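2024-03-18

Started on the shelving parts at 8:10. The Elholm cartons came off the pallet in poor order, with the labels facing inward, so the first half hour went to turning them and writing the contents on the side with a marker. Lenni did the marking. His sevens look like ones and I have asked him to cross them.

The job for this week is to sort the small hardware from the old Drerkel units before the new uprights are fitted in May. The old units used two different clip patterns. The earlier one has a straight tongue and the later one has a bent tongue with a 2 mm offset, and they do not interchange. In the earlier uprights the bent clip goes in halfway and then binds. In the later uprights the straight clip goes in fully and then falls out under load, and we found that one the hard way last year with a shelf of paint.

Method as agreed with Nelli: one open carton on the table for the parts that are to be kept, one flat for anything doubtful, and the bin for bent or rusted parts. Doubtful parts stay on the flat until the end of the session and are then decided in one go. I prefer this to deciding piece by piece. The standard drifts when I do it piece by piece, and by late morning I am keeping things I would have thrown out at nine.

I used one of the used cartons for the keepers. The flaps have been opened and closed too many times and the back one is in a bad state along the top, but the floor is sound after I ran a second strip of tape along the underside. A carton for this work needs a floor that holds and walls that stay up. The rest is cosmetic. Nelli wants plastic tubs from Tavton. I have nothing against tubs, but the quote was for 60 of them and we have nowhere to put 60 tubs.

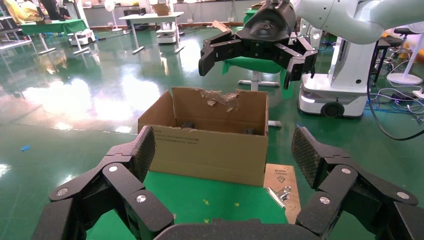
Sorting table, green top. Open carton, with a metal clip on the flat cardboard to the right.

The yellow crosses on the table are staying. I considered moving them closer to the edge and decided against it. If the carton stands behind them there is a hand's width left in front for laying parts down, and that is enough. The tape lifts at the corners when the top is wiped with the strong cleaner, so from now on it is plain water and a cloth only. I have written this on the inside of the cupboard door.

Measured clips against the gauge from 9:40 to 11:15. Nominal length is 62 mm. The gauge itself was checked first on the steel rule and reads true. I set the limit at half a millimeter either way and did not argue with it afterward. The short ones are mostly from the far bay, where somebody at some point filed the tips to make them fit. I would like to know who. Lenni says it was before his time, and the dates bear him out.

There is a separate question about the wire parts. Where a wire has been opened too wide it can be closed again with pliers, once. The second time it loses its spring and there is no use pretending otherwise. I closed the ones that looked as if they had never been worked and put the others in the bin. Nelli thinks a drop of oil at the pivot would help. It would help the pivot and do nothing for the wire.

Lunch at 12. Soup, bread from yesterday.

In the afternoon I went through the Nieminen drawer, so called for as long as I can remember and still full of things that belong to none of us. Two keys with no lock, a roll of felt, fuses, a hinge pin. The felt is good and goes under the new feet. The fuses I have put with the others - properly labeled, for once.

Stopped at 3:30 with the carton not yet full. Total kept is 74, entered in the book. Doubtful parts decided, all but one, a clip with the bent tongue and the earlier hole spacing, which according to the drawing does not exist. I tried it in both uprights and it fitted neither. It is in an envelope with a question mark on it.

Tomorrow: the screws, by length first and then by head. Ask Lenni for the small tray back. Order felt pads in the larger diameter, and a new marker.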